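Section 8: Oiling a wooden table with Komotdale Hard Oil
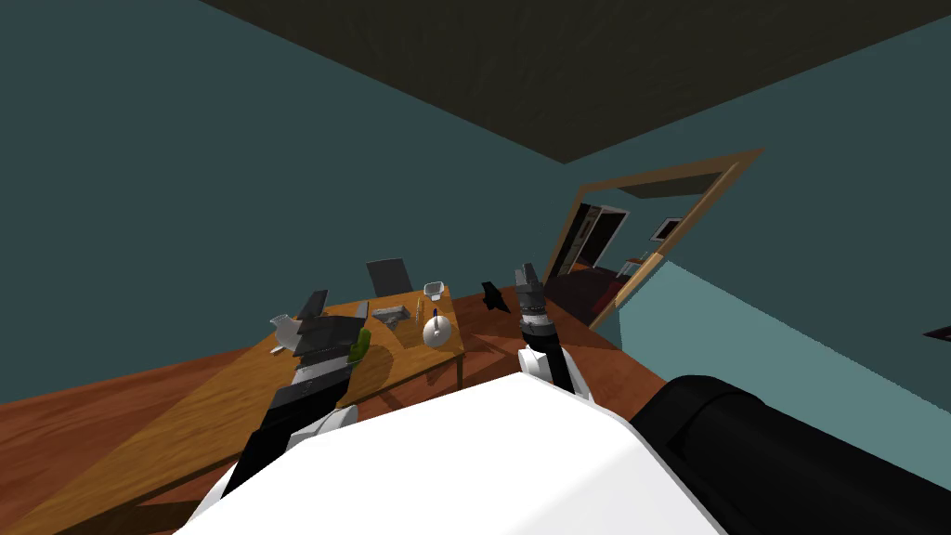
A wooden table in a furnished room.

I wrote this part of the guide after doing my own kitchen table twice in one year (the first go was a sticky mess, entirely my fault). If you've already read Section 2 on testing a hidden patch, carry on. If you skipped it, please go back and do the patch first!

What you'll want to hand: the tin, a stick for stirring, fine sanding paper, a pile of old cotton rags, gloves, and a bucket of water with a lid. The bucket is for the used rags and I'll come back to it.

1. Clear the table and wipe it over with a cloth wrung out in warm water and a tiny drop of washing-up liquid. Wipe again with plain water and leave it overnight.

2. Sand lightly, going with the grain. You're only taking off the roughness, so stop when it feels smooth under your palm. Go easy on the corners, they wear through faster than you'd think.

3. Get all the dust off. I hoover first with the brush end, then go over it with a barely damp rag and let that dry. Graham Pickering, who checked these steps for me, does the hoovering twice and his tables do look better than mine.

4. Open a window. Stir the oil slowly, right down to the bottom of the tin, and don't shake it or you'll be chasing bubbles.

5. Put a small puddle on the wood and spread it with a rag, thin and even. Do the underside too if you can bear to get down there. A top that's oiled on one face only can take up damp unevenly.

6. Wait 14 minutes. Set a timer, please.

7. Now wipe off everything that hasn't soaked in, with a clean dry rag. This was where I went wrong. I left a nice shiny layer on, thinking it would dry like varnish, and it stayed tacky for days.

8. Leave it overnight, then repeat steps 4 to 7 for the second coat. Thirsty old wood may like a third.

CAUTION: Oily rags can heat up and catch fire by themselves as they dry. Never leave them in a heap or stuff them in the bin. Put them straight into the bucket of water and keep the lid on until you can get rid of them safely.

CAUTION: If your table already has varnish or paint on it, stop. The oil can't get in and will just sit on top. See the stripping notes in Section 9.

Note: You can put light things on the table the next day, but keep hot mugs and spills off it for a week or so. Tahira Awan wrote in to ask about tablecloths. I'd wait the week for those as well, the surface needs air while it hardens.

Note: If it has gone tacky, don't despair. Rub a little fresh oil over the sticky bit to loosen it, leave it a few minutes, then wipe hard with a dry rag. Mine took a fair bit of elbow grease but it came right.

After that it's just a quick top-up coat when water stops beading on the surface. I do mine in March, when I can have the windows open without everyone complaining. Close the tin tightly and wipe the rim first, or you'll be prising it off with a screwdriver next time.

Last checked: Nov 18, 2020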